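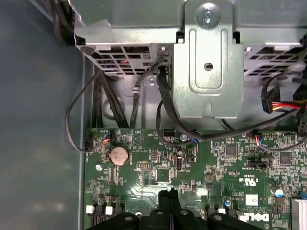 Is an old Dell worth opening up?

The Stirkwood newsletter keeps telling us that any desktop can be given "a second life" for the price of lunch. I have my doubts. Stojan Lazarević had the side off one at the Plirmont repair morning, and I went along to be convinced.

Some of it I'll grant. The drive cage sits across the top, the coin-cell battery is within easy reach, and a spare SATA power plug hanging loose is always a friendly sight. But cables run everywhere, and a new drive won't cure a tired power supply. Stojan wanted $90 for parts. I have seen whole working machines go for less.

Then there's the advice about cleaning. Readers swear by Nosero wipes for metal surfaces. I tried them at home on a steel panel and got streaks — the same streaks a damp cloth gives me for nothing. Grooves are the real nuisance, and no wipe I've bought gets into them. 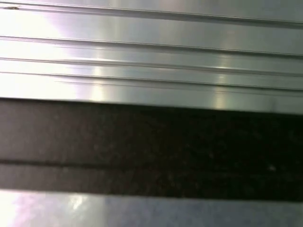 Brushed steel with long grooves, and a dark speck near the top.

If your Dell still starts, back it up and leave the screws alone. The next repair morning starts at 11.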